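Products > Handheld Capture > Practice Kits > Floor Rules Kit

Search the catalog
Go

Protberg Floor Rules Kit for Handheld Grippers

By Clalex. In stock. Ships flat, apart from the tape, which is round.

Every room where people collect gripper data has rules. Usually they live in one person's head, and that person is at lunch. The Floor Rules Kit puts them on the wall, on the table and on the tool, in letters large enough to be ignored from across the room.

We wrote the first set for our own benches after an August in which we threw out 95 recordings for the same fault: a marker cube put back on a quarter turn off. Everyone involved was careful and well trained. The cube goes on four ways and only one of them is right.

What's in the box

Wall card, large, printed both sides (start of session, end of session)
2 bench cards, wipe-clean
100 tool tags with a check box for marker, fingers and cable
Floor tape, one roll, yellow
Session log, bound, with numbered pages so that the missing ones are obvious
Laminated Ninau alignment gauge for cube markers

The rules, short form

The full text is on the wall card. Most buyers ask to read it before they pay for it, so the main points are given below.

Marker. Check the cube against the gauge before the first take and after any drop, including the drops that didn't count. Wipe the printed faces with a dry cloth. Don't put stickers on them, even small ones, even your initials.

Fingers. Open and close fully before each take. Replace pads when the surface shines. A pad that is "fine for today" has generally been fine for today since spring.

Sleeves. Push them up or fasten them at the wrist. Loose cuffs hide fingers, and they catch on cups.

Cloth tasks. Take the fabric by a single layer unless the task sheet says otherwise. Let go only when the fabric is supported. If you straighten it with your free hand, mark the take as assisted. Yes, even a little pat.

Headsets. A person wearing one gets a clear walking area, taped, with no bags inside the tape. Anyone who needs to cross says so out loud first and waits for an answer. Waving does not count as saying so.

Cables. Run them along walls where you can and under covers where you can't. Power strips go on the table side of the tape. This is the rule most often agreed with and least often followed, and we include ourselves.

Doors. Keep the way out free of boxes, stands and mats. If your delivery area and your exit are the same place, pick one.

Retakes. Stop after 5 failed takes and change operator. The sixth is never the good one, and the seventh gets thrown.
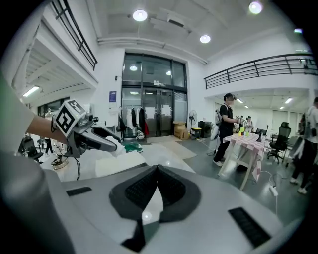

Hsin-yi Yu wrote to us that the retake limit is too generous for cloth. By the third failed fold, she says, people have stopped looking at the fabric and started looking at the clock, and she has her operators swap at three. She also wants the assisted box on the tool tag, next to the marker check, because nobody walks back to the log to confess.

We've added the box. The limit stays as printed, with a blank line beside it where you can write in a lower number and sign it.

Fit and sizing

The Ninau gauge fits cube markers sold for the Kao handle, old and new mounts. It will not fit markers you printed yourself unless you printed them square, which you can now find out. The tags go on any handle with a loop or a screw eye. Tape holds on sealed concrete, vinyl and most painted floors. It holds on carpet until you look away.

Does the kit make us compliant?

With your own rules, if you follow them. It does not replace a risk assessment, local fire rules or whatever your building manager sent around and you haven't opened. If there are powered arms in the same room, read the manual that came with the arms and start there.

Refills

Tags and logs are sold separately. Bench cards are replaced free if the print wears off in normal cleaning. Using one as a cutting board has been ruled abnormal cleaning.

Text revised January 2024. Older wall cards are still valid, apart from the line about coffee, which has been made stricter.

Related items

Kao handle, spare finger pads
Ninau alignment gauge, single
Protberg cable cover, low profile
Protberg session log, refill
Clalex folding task cloths, plain white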